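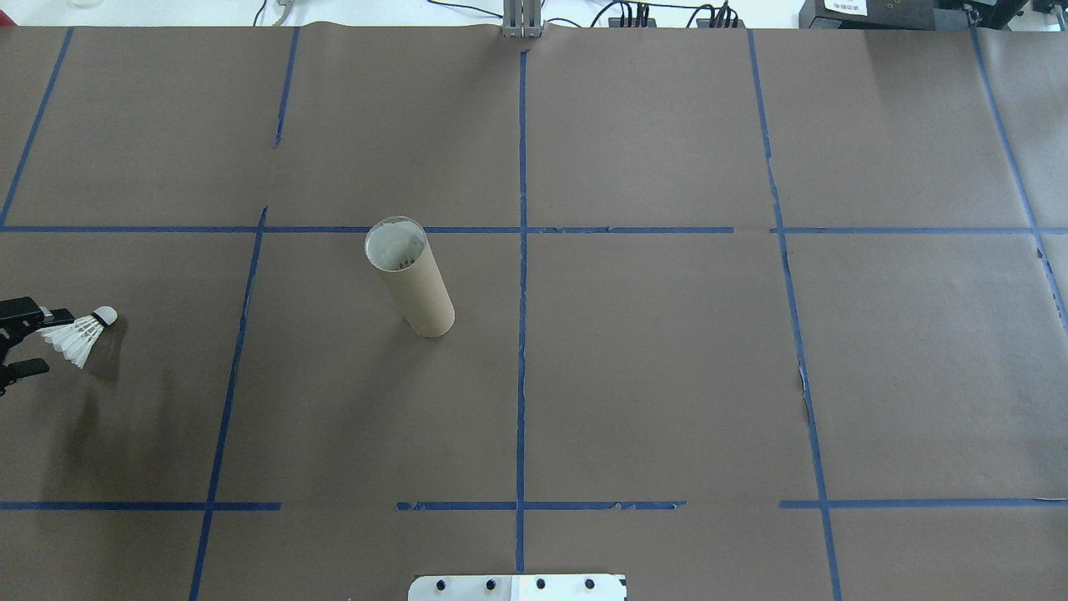

The town centre, one shopkeeper told us, is only as busy as its quietest street, and newcomers to Cekora tend to judge it by whichever end they happen to park at. Others put the same point in different ways. Several residents of long standing described the centre as two places, the cathedral end and the station end, and said that they used one of them most weeks and the other hardly at all.

4. Findings: how residents use the independent shops

The survey was completed by 205 residents, most of them living within walking distance of the centre. The street audit covered 128 ground-floor units on eight streets. Each unit was visited in the late morning and again after 5 pm, and was recorded as open, closed for the day or vacant. The follow-up interviews, of which there were more than 40, were held with residents and traders in cafes, shops and, in a few cases, at home.

4.1 Everyday use and occasional use

Residents spoke warmly of the independent shops, but often used them for only a narrow set of purposes. Gifts, bread, coffee and haircuts came up again and again. Groceries, clothing and household goods were mostly bought elsewhere, either online or at Grovus, the retail park by the ring road. This pattern held for people who described themselves as strong supporters of local trade as well as for those who did not.

The difference lay mainly in the reason given for a trip. People who worked in the centre called into independent shops on the way to something else, usually at lunchtime or just before the bus home. People who worked outside it made a visit for its own sake, usually with company, and stayed longer. Traders were well aware of this. A bookseller in the Tsoukalas Arcade described her weekday customers as regulars who knew what they wanted and her weekend customers as visitors, even when they lived in the next street.

Parking was mentioned less often than we had expected from the council's earlier consultation. Where it did come up, the complaint was usually about not knowing the charges in advance. Cost was a secondary matter. Bus users were more concerned with the early evening, when the service thins out before the shops in the arcade have closed.

4.2 The arcade and the streets around it

The Tsoukalas Arcade had the fewest vacant units in the audit. It is covered, it links the market square with the station road, and its units are small. Traders gave unit size as the main thing that had drawn them there. A small shop can be run by one person and fitted out slowly, and several of the present tenants began on a market stall.

Rents in the arcade are set by a single landlord, and the tenants we interviewed were divided on whether this helps. Some valued being able to settle a problem with one telephone call. Others felt that renewals were handled late and with little explanation – a serious matter for a business that must order its Christmas stock well before December. The side streets have many owners, and traders there reported the opposite difficulty, with repairs to shared roofs and gutters left undone while the owners disagreed.

Vacancy on the side streets was also less even than it appears from the totals. Empty units were clustered at the station end, often next to one another. Residents noticed the clusters more than the number. A single empty shop between two busy ones was rarely mentioned, while a short run of them was enough for a street to be called dead, even where the other side was fully let.

Figure 3. Two crossing strips of blue tape on a flat grey-taupe surface.

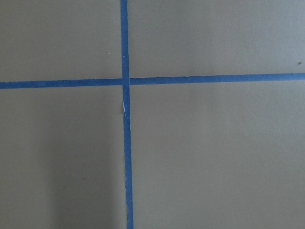
Do longer opening hours bring residents back into the centre after work? They do where several neighbouring shops keep the same hours, and we found little sign of it where one shop stayed open alone.

The Emano quarter shows this most plainly. Its traders agreed informally to stay open later on one evening a week, and have kept to it through two changes of tenancy. Residents knew which evening it was and could name the shops that took part. Elsewhere, late opening was a matter for each business, and residents were unsure of the hours even of shops they liked. Some had made a trip, found the door locked and not tried again.

Traders outside the quarter were cautious about copying the arrangement. Staffing was the usual objection, followed by lighting on the station road. Two cafe owners had tried late opening separately and had each given it up after a winter. Neither had known at the time that the other was doing the same. We return to this lack of contact between neighbouring businesses in Section 5.

4.3 What residents mean by character

The word "character" was used freely in the survey's open comments, and in the interviews we asked what it covered. Old buildings were part of it, as might be expected in a cathedral town, but they were seldom the whole answer. Residents talked about being recognised at the counter, about shop windows that changed, and about the market. A few included the chain shops on the square, pointing out that these had been there for as long as they could remember.

Newer residents were more likely to speak of choice, and in particular of places to eat. They compared the centre with the cities they had left and were fairly forgiving about its size. Older residents compared it with its own past. Both groups wanted the independent shops to survive, but the shops they had in mind were different ones: the ironmonger and the fabric shop in one case, the bakery and the wine bar in the other.

This matters for the way local support is measured. A survey item that asks residents whether they value independent trade will find wide agreement and will say little about which businesses can expect their custom. In our data, stated support was a weak guide to reported spending. The better guide was whether a person passed the shop on an ordinary working day.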